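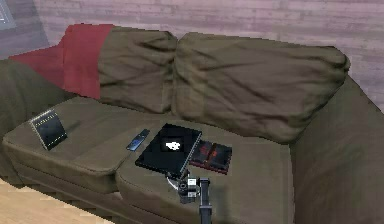 March 10, 2021 - Teleop demos, sofa task

Sim, Hirnmont living room, Stoica controller build. Task is to pick the closed laptop off the right seat cushion by remote control. Tablet or frame, phone and the red-and-black case stay where they are.

Recorded 38 demos before lunch, kept 36. Both rejects were operator error: I rotated the wrist too early and dragged the laptop toward the back cushion.

Approach from the front corner works better than from the side. The case sits right against the laptop on that side and the fingers catch it. Come in low, stop at the cushion lip, then close slowly.

Seat cushion contact is still too stiff. Lower finger should sink in a little and instead bounces. Dropped the stiffness by a factor of 4, bounce smaller, not gone.

Stick lag noticeable again after the Venent update - logged 122 ms at worst. Fine for the approach, annoying for the grasp.

To do: rerun with the laptop rotated the other way, trim dead time at the start of each demo, check that the Rultance export keeps the gripper channel.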